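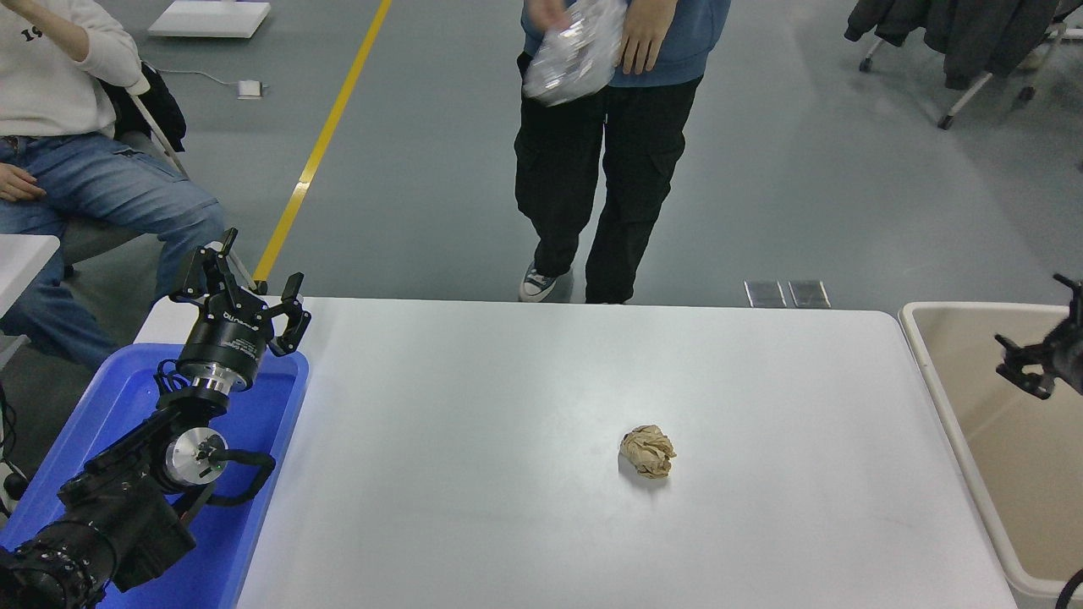
Do crumpled packing paper and paper cups go in the same bin?

Posted in Household and Small Office > Waste and Recycling
Tags: mixed paper, cups, packing paper, Iststead

Siiri Kļaviņa

We moved into a shared workspace in Iststead in June and the building has two paper containers, one marked "mixed paper" and one marked "cardboard." The hauler is Brolero. Their sheet says "clean dry paper" and nothing more. Two things keep coming up:

1. Brown packing paper. We get a lot of it in parcels. By the time it reaches the bin it is wadded into balls. One coworker says it has to be flattened, another says it belongs with the cardboard on account of the color.

2. Paper cups, the single-use kind from the water cooler and the coffee station. I was told years ago that these are never recyclable. The supplier's carton says "recyclable where facilities exist."

I called Brolero and was given ticket 2119, with no reply so far. I would like to put a notice over the bins that is correct. I also need to know whether a few wrong items can get a whole container rejected.

3 replies

Dambrauskienė

Packing paper first. Unbleached brown paper and corrugated board both contain long brown fibers, and a mill that makes new board can use either one. Whether the loose sheets go in "mixed paper" or "cardboard" depends on the grade your hauler sells, so only the hauler can answer that. Where the label doesn't settle it, use mixed paper. Mixed paper grades normally allow brown paper in them, while a cardboard grade may limit how much loose sheet it will take.

The shape matters less than people think. A loosely wadded sheet is fine for pulping. The problem is earlier, at the sorting line. Screens separate flat material from material with volume, and a tight ball can travel with the containers. Pull the ball open and fold it over once or twice. It doesn't need to be smooth. Full-size sheets are easier to sort than scraps, so don't tear them up or shred them.

Check for the following before it goes in:

Tape. A short strip is tolerated. Remove long runs.
Wax or plastic coating. Tear a corner. If a clear film stretches along the tear, it is coated and goes in the trash.
Food or grease. Trash, or compost if you have a program that takes it.
Moisture. Damp paper can grow mold in a closed container. Let it dry first.

If the sheets are clean, reuse comes before either bin. We keep ours in an open carton next to the packing bench and seldom buy new void fill.

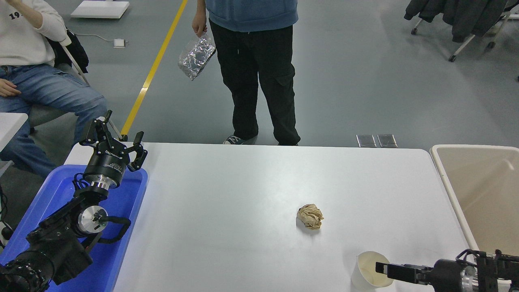 Astireo

Cups are a separate matter from plain paper. Nearly all single-use cups have a thin plastic lining on the inside, and cups for cold drinks may be coated on both sides. The board itself is good fiber. The lining has to be separated in the pulper, which takes longer than plain paper does, and a mill running a short cycle will screen out the cup as reject with most of its fiber still attached.

So the old rule "never" is too strong, and the wording on the carton is accurate without being useful. It comes down to whether the mill your hauler sells to accepts cups. Until Brolero says yes in writing, treat it as no.

"Compostable" on the base of a cup doesn't change this for the paper bin. That cup has a lining too, of a different polymer, and is meant for an industrial composting site. A backyard pile generally doesn't get hot enough.

If you do get a yes, the usual conditions are: empty, lid and straw off, stacked one inside the next. Lids go by their own resin number. Sleeves are plain board and can go with the cardboard in any case.

On rejection: contracts set a limit on contamination by weight, and the limit varies. Ask for the figure and for how it is measured. A few cups in a full container will hardly register by weight. Liquid left in them is worse, as it wets everything underneath.

For the notice I would use this text:

MIXED PAPER: office paper, envelopes, brown packing paper (opened out, no tape)
CARDBOARD: boxes, flattened; cup sleeves
TRASH: cups, napkins, greasy or coated paper

istst_500

just throw the cups in, they pick it out at the plant anyway. been doing it 6 years at our place and never had a container refused. also write to them, the phone line only opens tickets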